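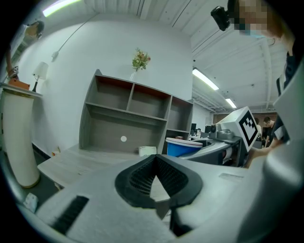 Okay, so finger pads. I want to spend most of my slot on them, and I know half of you came for the controller comparison - hang on, it's coming. When Anikó Csizmadia and I started comparing hand-held grippers for Storevier, we fussed over camera angle and weight and hardly talked about the rubbery bit at the end. Then the scores came in and the pads were most of the story. Look at the black one in the middle, the wide V with the fine ribs on its inner faces. Ribs are great on a bottle. On a thin paper sleeve I'm much less sure, and I'd love to argue about it over coffee.

(Pause, ask who has used a soft pad. If it's most of the room, skip the next bit.)

Quick word on the test. We did 1,571 picks in July, same shelf, same desk, four people taking turns. Thitima Bunnag scored every one of them from the recordings, and she's a tougher grader than I am! A pick counted if the thing went up, moved to another compartment and stayed upright for a slow count of three.

The Gravilano pads got 72 percent on soft packages. The Idham pads did worse there and better on cups, and I still can't tell you how much of that is the pad and how much is Nayara's wrists.

Two hands next. One gripper is easy to like. Pick up a second and you start noticing where the marker cubes sit, how the cables hang, and how far apart your elbows want to be. Don't read out the table, just say we dropped 17 runs over lost tracking and most of those were two-handed. You've got a cup up in the left compartment and a soft white package down on the tabletop, so you're working at two heights, and the cubes turn as you reach.

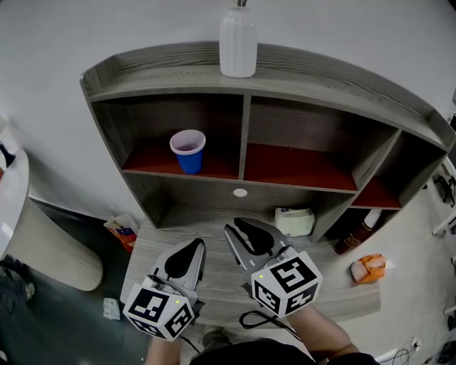
Controllers (keep this under five minutes)

Laryea first, then ours. Laryea's felt smoother to me on playback, and Catriona Mackay disagreed pretty loudly, so show both clips and let people pick. Mention that we changed the filter halfway through - somebody always asks. If Lorna Gillies is in the room, hand her the microphone for the latency question.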